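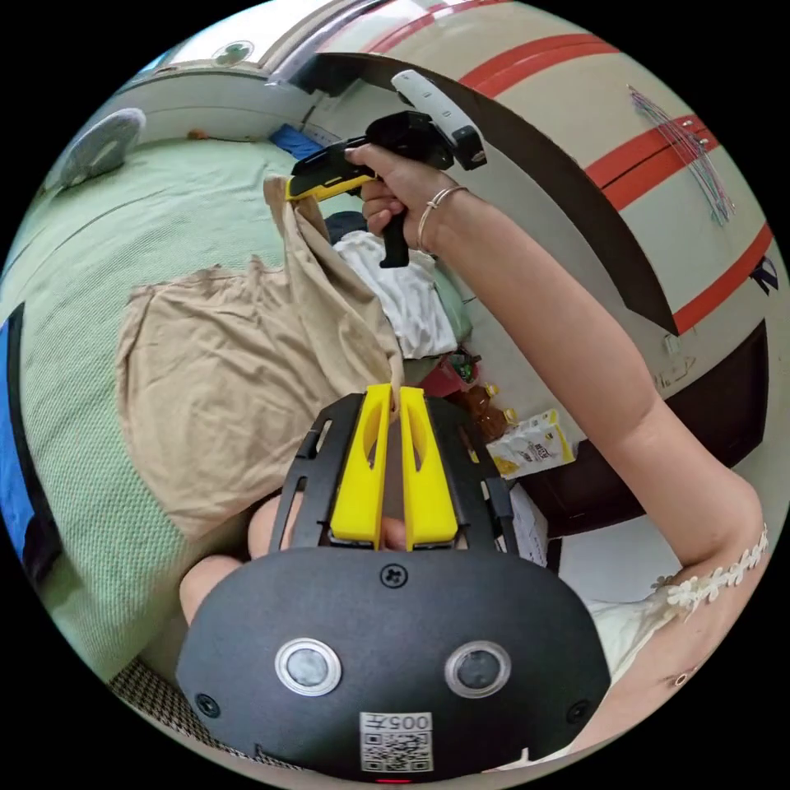 Photo: Barbara Czarnecka

How to cook a big batch of dried chickpeas

By Idalina Esteves
13 February 2023

A 500 g bag of dried chickpeas makes enough for several meals and freezes well. Most of the time goes to soaking. You need a large pot with a lid, a colander, salt and baking soda.

Sort and rinse

Tip the chickpeas onto a tray and pick out any small stones and any peas that are black or badly shriveled. Rinse in cold water until the water runs clear.

Soak

Put them in a bowl at least twice as deep as the pile. Cover with cold water and stir in a tablespoon of salt. Leave overnight. In hot weather, soak them in the refrigerator.

If you forgot to soak, use the quick method. Bring the chickpeas to a boil in plenty of water, boil for two minutes, turn off the heat and leave covered for an hour. The skins split more this way, so I only do it for hummus or soup.

Cook

Drain, rinse and move to the pot. Cover with fresh water by two inches. Add a quarter teaspoon of baking soda if your water is hard or the bag is old. Too much makes them taste of soap.

Bring to a boil and skim off the foam. Lower the heat until the surface barely moves, set the lid slightly open and start checking after 45 minutes. Top up with hot water if they start to show above the surface.

Test several, not one. Press each between finger and thumb. For salads, stop when it gives but keeps its shape. For hummus, keep going until it smears. Add a teaspoon of salt for the last ten minutes.

Cool and store

Let them cool in the cooking water. They keep in it for four days in the refrigerator.

To freeze, drain well and spread on a tray in one layer. Once hard, bag them in portions and write the month on the bag. I use mine within 6 months. They can go into a stew straight from the freezer.

If they never get soft

The bag is probably too old. Bronisława Piątek wrote in to say a pressure cooker rescued hers after two hours of simmering had done nothing. Mine went in the blender with stock and became soup.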